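Carton recycling comes to the Ulloa laundry rooms

If you live in one of the Ulloa buildings you've probably seen the flyer taped up by the mailboxes, and if you're like me you walked past it for a week before reading it. So let me save you the trip downstairs. Starting in June, drink cartons get their own pickup — juice boxes, milk, soy milk, all of it — and they're supposed to stop going in the regular trash.

The hauler is Brarnent, same as for our paper and cans. Their truck will come by every Saturday at 7 in the morning (sorry, Preklow Street side, I know your bedrooms face the alley). The cartons go in clear bags, and the bags go out the night before.

I got curious and asked the building office how many cartons we could be talking about. They had a number ready, which I didn't expect! During a trial last winter at the Jistard building, which has 25 apartments, people set aside 3265 cartons. I had to ask them to repeat that. My own household is two adults and a kid who lives on grape juice, and I think we could fill a bag by ourselves.

Most of us do this kind of thing in the laundry corner anyway, because that's where the small trash bin ends up, next to the washing machine, and a carton goes in there along with candy wrappers and whatever was in somebody's pockets.

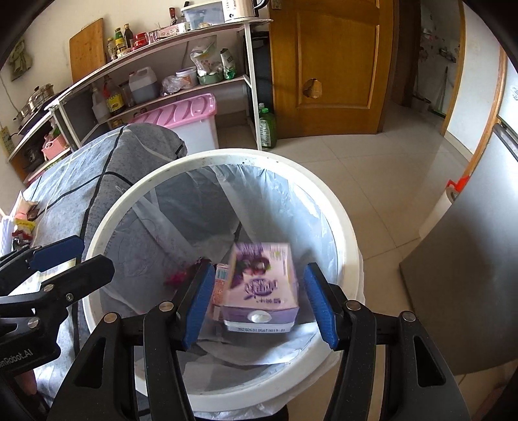 Rinsing was the sore point at the tenants' meeting. One neighbor from the third floor said she'd happily sort cartons all day but she wasn't going to wash garbage, and could they please explain who was paying for the water. She got a few claps for that. The office said a quick swish is plenty, and you can use leftover dishwater if you want.

Caps can stay on. Straws come out, and so does the little plastic sleeve the straw came in. Flatten the big cartons if you can, but don't bother with the tiny ones, they just spring back at you. Anything with food stuck in it still goes in the trash.

Each apartment gets a free roll of 12 bags to start, and you pick it up at the office any evening before six. After that they're sold at cost, and the price wasn't set when I asked. The Jistard folks tell me regular clear bags from the store worked fine for them, so I'd try that first. The office is also looking for a spot indoors to keep full bags during the week, and right now the bike room is the favorite, which the bike people are not thrilled with.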